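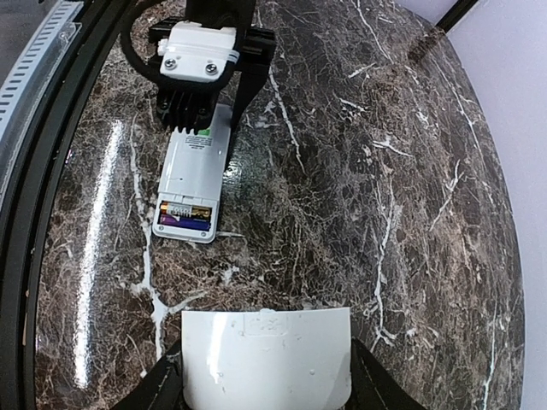
Brown marble tabletop with white and tan veining

Stone Restorer (full time, permanent)
Aguirre Stone Care, Wirncombe

Aguirre Stone Care repairs and refinishes natural stone for private homes, hotels and public buildings. We have a workshop on the Multwood estate in Wirncombe and a team of 9. We are looking for a restorer to join us from February, when one of our present staff retires.

Around half of the work is done in the workshop and half on site. Workshop jobs are mostly tabletops, fire surrounds, washstands and small pieces of carved work. Site jobs are mostly floors and stairs. Last year we took on 87 separate jobs, from single chipped hearths to the entrance hall at the Ernetti building, which has more than 3,000 tiles and is still in progress.

What you will do
Clean, fill, grind and polish marble, limestone and slate by hand and machine
Mix and colour resin fills to match the stone
Take apart and refit fire surrounds
Write a short condition report before each job and keep a record of the products used
Help load and unload the van

What we are looking for
At least two years of paid work with stone, terrazzo or a similar trade. Furniture restorers with good colour matching skills are also welcome to apply. You will need a full driving licence and should be comfortable kneeling and lifting for part of the day. A CSCS card is useful but we can arrange this after you start.

Hours and pay
The basic week is 39 hours, with a 7.30 am start in the workshop. Site starts vary and travel time over 30 minutes is paid. Pay depends on experience and will be discussed at interview. Overtime is paid at time and a half. Holiday is 25 days plus bank holidays, with the workshop closed between Christmas and New Year. Tools and workwear are provided.

How to apply
Send a CV and up to six photographs of your own work to Imtiaz Howlader, workshop manager, at Aguirre Stone Care, 68 Multwood Road, Wirncombe. Please say what you did on each piece and what the stone was. We do not need a covering letter.

Shortlisted applicants will be asked to a paid trial day in the workshop with Hugo Quintana, our senior restorer. This includes a test fill and polish on a piece of scrap marble. No agencies please.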